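Zellia tub armchair, brown

Home > Seating > Armchairs > Zellia

The Zellia is a round, low-backed armchair for a sitting room, bedroom or reception area. The back and arms are one continuous curve, padded and rolled over at the top, so there is no hard edge where you rest your elbow. It comes fully assembled.

The cover is a soft velvety fabric in brown. The pile shows light and dark patches depending on which way it was last brushed, and the top of the roll usually looks paler than the inside. Creases along the inner curve are normal and are not treated as a fault under the guarantee.

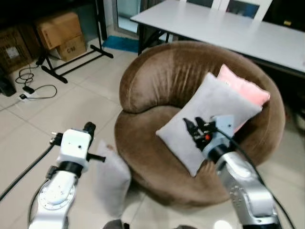

Cushions are sold separately. The Lilleva square cushion comes in light grey or salmon pink and fits across the seat or against the back. Two will go in the chair together, although most people will want to take one out before sitting down. Covers should be taken off and washed at 30 degrees, then put back on slightly damp and pulled square at the corners. Plump the filling by hand from the sides.

Looking after the chair

Vacuum with the soft brush head, working in one direction. Blot spills with a white cloth and do not rub. Keep the chair away from radiators. On tiled floors use the felt pads supplied (pack of 4) and check them each March, or whenever the chair starts to drag.

Do not sit on the rolled back.

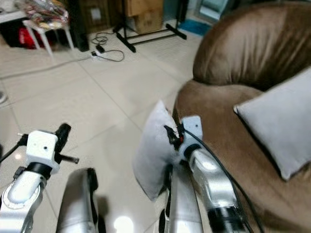 Urkberg Seating List, Issue 22

Order code: 428
Cover: velvety fabric, brown
Guarantee: frame only, two years
Delivery: to a ground floor room, packaging taken away on request

The Zellia replaces the Bajpai armchair, which had a squarer back and has now sold out. Bajpai seat covers do not fit it. We have supplied more than 2,000 of the older chair and still keep felt pads and fixings for it.

Fabric swatches are free. Please ask for one if you are matching a chair bought earlier, as the brown varies a little between rolls.

Trade orders: Saqib Lashari
Repairs and spare parts: Walter Cabrera

Page last changed 8 Aug 2024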